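론스카(Lomska) 시골집 부엌말 모음, 읽어보기

안녕하세요! 제가 몇 년 동안 조금씩 모아 온 부엌 낱말 자료를 드디어 묶어서 올립니다. 이름은 그냥 동네 이름을 따서 Lomska라고 붙였어요. 음식 이름 자료는 여기저기 많은데, 정작 부엌에서 손에 쥐는 물건을 집집마다 뭐라고 부르는지는 찾아보기가 어렵더라고요. 그래서 제가 합니다(네, 취미예요).

들어 있는 것

낱말은 약 2000개이고, 그중 275개에는 실제로 쓰인 문장이 붙어 있습니다. 문장은 전부 제가 듣고 적은 것이라 맞춤법이 들쭉날쭉해요. 일부러 안 고쳤습니다. "저분", "저붐", "절가락"처럼 젓가락 하나에도 꼴이 여럿인데 표준어로 고쳐 버리면 이 자료를 만든 보람이 없잖아요!

파일은 2개입니다. words.tsv에는 낱말, 표준어 대응, 뜻풀이, 들은 지역이 들어 있고 sentences.tsv에는 문장과 낱말 번호가 들어 있습니다. 둘 다 UTF-8이고, 엑셀에서 바로 열면 한글이 깨질 수 있으니 가져오기 메뉴로 여세요. 저도 매번 까먹고 더블클릭합니다.

지역 칸이 비어 있는 줄이 꽤 있어요. 말한 분이 어릴 때 이사를 많이 다녀서 어느 동네 말인지 본인도 모르는 경우인데, 억지로 채우느니 비워 두는 쪽을 골랐습니다. 빈칸을 "전국 공통"으로 읽으시면 안 돼요.

뜻풀이를 쓰는 법

처음에는 사전처럼 근사하게 써 보려고 했는데 금방 포기했어요. "음식을 집어 먹는 한 쌍의 가늘고 긴 도구" 같은 문장을 계속 쓰다 보면 내가 지금 뭘 하고 있나 싶거든요. 지금은 쓰는 사람이 했을 법한 말로 짧게 씁니다. 물건의 모양이 아니라 쓰임으로 이름이 갈리는 경우(나물 무칠 때만 쓰는 그릇이라든가)는 비고 칸에 따로 적었고요.

제일 골치 아픈 건 통, 함, 곽, 바구니, 소쿠리의 경계입니다. 같은 물건을 두고 한 집은 통이라 하고 옆집은 함이라 하는데 둘 다 맞아요. 플라스틱이 흔해지면서 옛 이름이 새 물건으로 옮겨 간 일도 많아서, "바구니"라고 들었는데 엮은 물건이 아닌 문장도 제법 나옵니다. 이런 건 shift라고 표시해 뒀으니 걸러 쓰실 분은 그 표시를 보세요.

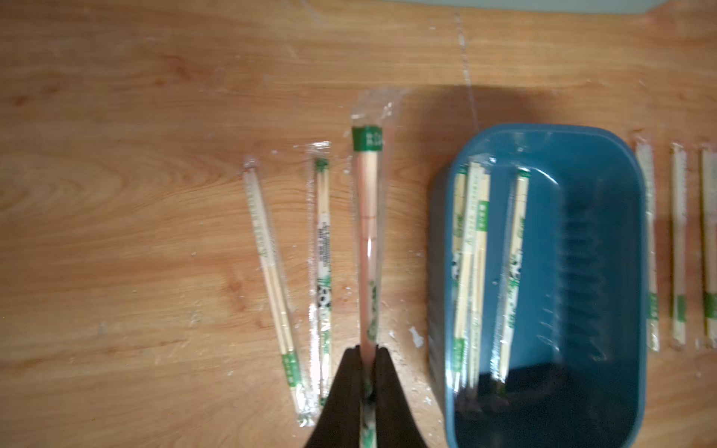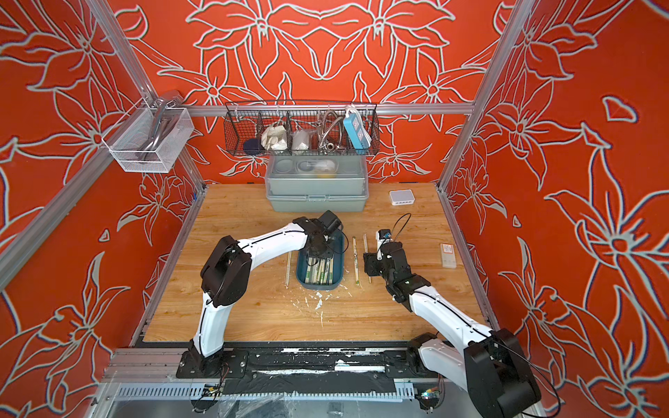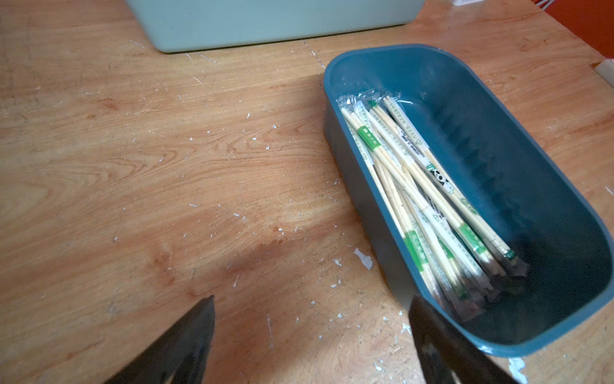 비닐에 낱개로 든 나무젓가락은 첫 번째, 칸이 나뉜 철망 바구니는 두 번째, 청록빛 도는 짙은 파란색 플라스틱 통은 세 번째.

Baldursdóttir 님은 초안을 읽고 일회용 젓가락을 왜 그냥 젓가락 밑에 넣었느냐고, 본인 집에서는 둘을 한 번도 같은 이름으로 부른 적이 없고 하나는 꼭 "나무젓가락"이라고 해야 알아듣는다고 하셨어요. 쇠젓가락 쓰는 집에서는 "나무"라는 말이 재료보다 한 번 쓰고 버린다는 뜻에 가깝다는 얘기도 덧붙이셨고요. 듣고 보니 우리 집도 그래요! 옻칠한 나무 젓가락을 보고 "나무젓가락 좀 줘" 하면 다들 배달 음식 서랍을 열거든요. 그래서 이번 판부터 항목을 나눴고, 띄어 쓴 "나무 젓가락"은 별도 번호를 받았습니다. 예전 번호를 쓰시던 분은 alias 칸을 보시면 이어집니다.

빠진 것들

불 때는 데 쓰는 물건은 거의 없습니다. 부지깽이 하나 겨우 넣었어요. 아궁이를 써 본 분들을 더 만나야 하는데 제 발이 느리네요. 제사 때만 나오는 그릇도 뺐습니다. 이건 워낙 이름이 따로 놀아서 언젠가 다른 파일로 만들고 싶어요.

냉장고가 들어온 뒤에 생긴 말은 넣을까 말까 오래 고민하다 60개만 넣었습니다. "김치통"이 언제부터 독에서 통이 됐는지 아시는 분은 제보 부탁드려요. 제가 들은 이야기들은 서로 안 맞습니다.

고친 내역

June판에서 "양푼"과 "양재기" 뜻풀이가 서로 바뀌어 있던 걸 바로잡았습니다. 그때 내려받으신 분은 꼭 새로 받으세요. "국자" 밑에 주걱 문장이 섞여 있던 것도 옮겼고, 지역 이름에서 띄어쓰기가 다른 줄을 하나로 맞췄습니다. 마지막으로 손본 때는 2022년 12월입니다.

쓰실 때

마음껏 쓰세요. 출처에 Lomska라고만 적어 주시면 됩니다. 다만 문장에 남아 있는 말투로 어느 분인지 알아맞히는 일은 하지 말아 주세요. 사람 이름과 마을 이름은 제가 다 지웠지만 아는 사람은 알 수도 있으니까요.

틀린 곳을 찾으시면 낱말 번호랑 같이 알려 주세요. 번호 없이 "그 뒤쪽에 있는 그거"라고 하시면 제가 못 찾습니다. 새 낱말을 보내실 때는 어디서 들으셨는지, 그 물건으로 뭘 하는지 한 줄만 붙여 주시면 정말 고맙겠습니다!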